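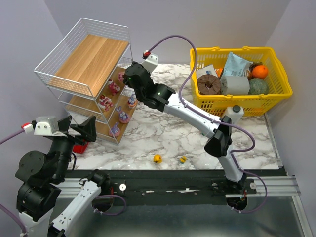
Small shelves make liars of us. I have one in the hall, bought for keys and post, and it has not held a key since August. It holds figures. They are the little vinyl sort, pink and lilac for the most part, with ears, and they came into the house one at a time in the bottom of bags that were supposed to contain onions.

I want to defend them, which is awkward, as I spent a good part of my adult life on the other side. I was brought up to believe that an ornament was a thing you dusted round until the person who gave it to you died. My own first flat had 4 objects on display and one of them was a stapler. Visitors called it calm. I think they meant cold, and some of them kept their coats on.

The case against the small pink figure is easily made and has been made by better housekeepers than me. It does nothing. You can't pour from it. It falls behind the radiator and comes back wearing a beard. There is also the price, which starts at the cost of a sandwich and climbs, by way of something called a seasonal edition, to the cost of a decent pair of shoes. The shop in Skestlow that sells them, Fotitz, keeps them beside the till where the chewing gum ought to be, and hands you a shopping basket at the door so that you feel you ought to put more than one thing in it. I have seen grown people stand in there weighing up two near-identical rabbits with a seriousness they don't bring to choosing a dentist. I have been one of them. I took the rabbit on the left.

All of that is true and I don't care. What I object to is the alternative, as sold to us by the tidy. Noro, who make storage for people frightened of their belongings, sent me a catalogue this month in which every shelf in every room held one pale vase and a book turned spine to the wall. Spine to the wall! A book you can't identify, kept for its shade of beige. That is an ornament too, and a far sillier one than a bear, because the bear at least admits it can't be read.

We have somehow agreed that a bowl with nothing in it is taste and a rabbit is clutter. I have looked into this as far as a person can from an armchair, and the difference seems to be the price of the bowl. Nørgaard will sell you one for 500 pounds. It is very smooth. You're asked not to put fruit in it, as the glaze marks. I went back to look at it a second time, in case I'd missed something, and a man came over and stood near me until I left.

Now, arrangement. Here I'm stricter than you might expect, and I part company with my fellow sufferers. A crowd of figures is a jumble sale. I know of a glass cabinet, belonging to a relation by marriage, that holds 1127 of them -- there is a ledger -- and it's like being looked at by a football ground. Three to a level is plenty. Put them in a line, on the slant if the shelf will allow it, with enough air between them that each one seems to have turned up by choice. A wire rack with wooden boards suits them nicely, being light enough that they don't look as if they're behind a counter waiting to serve you.

And leave the top shelf empty. I can't stress this enough and have been mocked for it. The top is where the eye lands first, and if it lands on bare board it relaxes and goes looking lower down, where it is rewarded. It also keeps the household honest. Once something goes up there, so does the next thing, and by the weekend you've got batteries, a tape measure and a letter from the council. A little railing round the edge makes matters worse, in my experience. People see a railing and think it's there to hold their things in.

As for dust, there is dust. I give the lot a rinse in the sink with washing-up liquid, which takes 30 minutes if you dry the ears properly and much less if you don't. It's a pleasant enough job. You learn which ones have had their paint rubbed thin from being picked up, and in our house those are never the expensive ones. The dearest figure I own has a curly hat and a certificate, and I don't believe anybody has touched it since it came out of the box -- myself included.

The keys, by the way, now live in a drawer in the kitchen, under the stapler.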